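4.2 散置积木的“自发分类”：对既有解释的再检查

前一节沿用了文献中常见的说法，即儿童在无指令条件下会把积木按颜色或形状归拢，归拢的程度可以当作分类能力的间接指标。本节想说明，这一说法所依赖的证据比通常承认的要薄弱。我们并不怀疑儿童能够分类，三四岁的孩子在明确要求下把红色的挑出来，这没有什么可争论的。我们怀疑的是，研究者能否从桌面上一个静止的布局反推出布局背后有一条规则。

问题首先出在“成堆”的定义上。Tikulholm 编码手册把相邻间距小于一个块宽的积木记为一组，Sestura 量表则要求块与块之间有接触。两套标准用在同一批照片上，得到的组数常常对不上。我们手头的语料共有 1,398 张桌面照片，其中 312 张在两套标准下给出了不同的分组结果。以往的报告多半只选用其中一套，也很少交代选择的理由。读者看到的“自发分类率”，有多少来自儿童，有多少来自编码手册，单凭已发表的表格无从判断。

其次，积木本身的属性并不独立。Kwon 套装里颜色与形状是部分绑定的，某些颜色只出现在某些形状上。儿童如果喜欢某一种形状，结果看上去就像在按颜色归拢，反过来也一样。这种混淆在设计阶段完全可以避免，只需让每种形状都配齐全部颜色。Ponditz 套装大致做到了这一点，但块的尺寸偏小，容易滚落，研究者似乎因此不太愿意用它。方便与否不应当决定一个变量能否被分离出来，可是在我们读到的方法部分里，它往往就这样决定了。

再次是台面的作用。平整的木板、有绒毛的地垫和带边框的托盘，对积木最终停在哪里都有影响。圆柱侧放会滚，立方体不会，星形块竖着放时支撑面很窄，稍微碰一下就可能倒向邻近的块。托盘的边框会把滚动的块拦下来，沿边排成一行，编码员便容易记作“线性排列”。我们曾请两名编码员在不知道台面类型的情况下重新标注 96 张托盘照片，他们对“线性排列”这一类的分歧明显大于其他各类。事后讨论时，两人都承认，边框附近的块该不该算作有意摆放，他们是凭感觉定的。

还有一个较少被提到的因素是起始布局。多数研究写道，积木由实验者“随机撒放”，却没有记录撒放之后的样子。如果开始时就有几块挨在一起，而儿童只拿走了别处的一两块，结束时的那一组便会被算到儿童头上。没有起始照片，这个错误无法纠正。我们重新联系了语料中几批较早数据的保管方，得到的答复大同小异：起始照片没有拍，或者拍了但没有保留。据此报告的增减变化，在我们看来只能作为参考。

也有人主张，可以用模拟布局作为基线，把随机生成的间距分布与观察到的分布相比较。这个思路有道理，但实施起来仍有漏洞。模拟通常把积木当作大小相等的圆点，而真实的块有棱有角，接触的方式各不相同。心形块与圆柱相贴时只有很小一段接触，两个立方体却可以整面贴合，圆点模型对这两种情况不加区分。在这样的基线上得出“显著高于随机”的结论，我们持保留态度。

图 4 有助于说明上述困难。木板远端偏右处，蓝色立方体、红色圆柱和黄色心形块聚在一处，三者颜色互异，形状也互异；绿色星形块则单独立在左上方。如果只看间距，前三块构成一组；如果问这一组依据什么属性，颜色和形状都给不出答案。按 Tikulholm 手册，这仍要记为一次“归拢”，并计入总分。 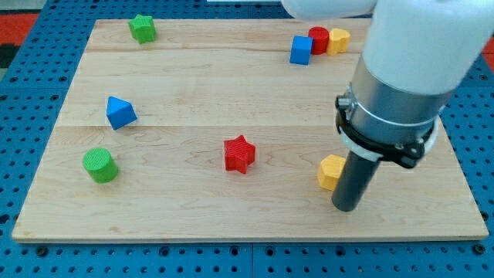
图 4　木板上散置的彩色几何积木。

Yetunde Nwosu 在审读本节初稿时提出异议，认为我们对间距指标过于苛刻：属性不一致的小组恰恰可以充当对照，只要同时报告一致组与不一致组的比例，总分虚高的问题就会自己显露出来，没有必要连间距一并放弃。她还指出，儿童把不同颜色、不同形状的块放在一起，也许另有理由，例如正在搭一样东西，或者在编一个故事，这类理由同样值得编码。

这一意见的前半部分我们接受。第 5 节的表格因此分列了两种比例，并注明各自采用的接触标准。后半部分则较难处理。“正在搭一样东西”需要过程记录，静止的布局提供不了；若由编码员根据最终的样子去猜测意图，又会回到本节开头所说的老问题。我们在补充标注中试过增设“建构意图”一栏，两名编码员的一致性很低，修订说明以后也未见改善，这一栏最终没有纳入分析。

至于台面与起始布局，现有语料无法补救，只能在新的采集中加以控制。6 月开始的一轮采集统一使用无边框的平板，撒放后先拍照再请儿童入座，积木则每种形状配齐各色。在那批数据编码完毕之前，本文对“自发分类率”只作描述性报告，不作年龄组之间的比较。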